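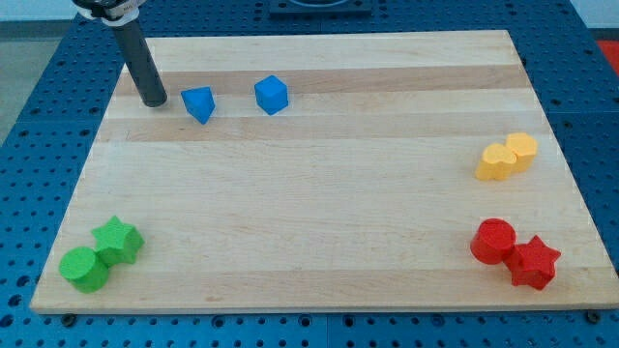
图 1:浅色枫木条拼成的木板,板面上放有蓝、黄、绿、红四色块。

Filtar 木材条纹色差标注集

版本说明更新于 2024年7月3日

概述

Filtar 是一份面向拼板木材表面色差分级的标注数据,供板材分选、拼板配色和涂装前检验使用。数据由 Kallio 木材表面检测项目整理,标注规范沿用 Mikley 分级表第 4 版。本文件说明数据构成、字段含义、标注流程与已知限制,不涉及分级模型的训练方法。

数据构成

全集共 3000 条记录,每条对应一块拼板的一个表面。其中 1122 条为枫木,其余为桦木、白蜡木和榉木。胶合板、贴面板和染色材不在收录范围内。同一块板的正反两面分别编号,以 board_id 关联,划分训练与测试部分时必须按 board_id 分组,否则同板条纹会同时出现在两侧。

目录结构

records.csv 主表,UTF-8 编码,逗号分隔
strips/ 每块板的条带标注,JSON 格式
calib/ 色卡读数及白平衡参数
docs/ 分级表与修订记录

主要字段

board_id:板材编号,字符串,不含批次信息。
species:树种代码,取值见 docs 目录。
strip_count:可辨识的板条数,整数。接缝不清时按标注员判读结果填写,并将 seam_flag 置为 1。
L_mean、a_mean、b_mean:板条区域在 CIELAB 空间的均值,D65 光源。
delta_max:相邻板条之间的最大色差,按 CIEDE2000 计算。
grade:色差等级,A 至 D。A 级为目视基本均匀,D 级为存在明显深色条带。
finish:表面状态,raw、oil 或 lacquer,取自送检单,未经复核。

标注流程

先由程序沿木纹方向检测接缝,再由标注员逐条修正。每块板至少由两人独立判级,结果不一致时由第三人裁定,原始判级保留在 grade_raw 中。心材与边材交界落在同一板条内时不拆分,只在备注栏记录。节疤、矿物线和胶线溢出不计入均值,掩膜保存在对应的 JSON 文件中。

校准

每批采集前后各读一次色卡,两次读数偏差超限的批次整批剔除。色卡共 32 格,读数顺序为从左到右、从上到下。早期批次使用的色卡已停用,换算系数见 calib/legacy.csv。

读取方式

推荐使用随附的 Bulladeo 工具:

bulladeo load --root ./filtar --species maple
bulladeo check --root ./filtar --strict

第二条命令校验主表与条带文件是否一致。若提示 strip mismatch,通常是解压不完整,请重新解压后再运行。

已知限制

1. 浅色树种比例偏高,胡桃木、柚木等深色材未覆盖,不宜直接外推。
2. 枫木受光照后会逐渐变黄,数据未记录加工至采集的间隔时间。
3. 漆面样本存在镜面反射,b_mean 可能偏低,建议与 raw 样本分开统计。
4. 部分记录缺少含水率,空值写作 NA,不要按 0 处理。

变更记录

本版修正桦木条目中重复的 board_id,新增 seam_flag 字段。12 月计划补充油饰面样本,字段名保持不变。旧版的 grade_auto 已移除,仍需使用者请保留旧版主表。

问题反馈

提交问题时请附 board_id、工具版本和完整报错信息。对判级有异议的,请注明所依据的分级表条款号。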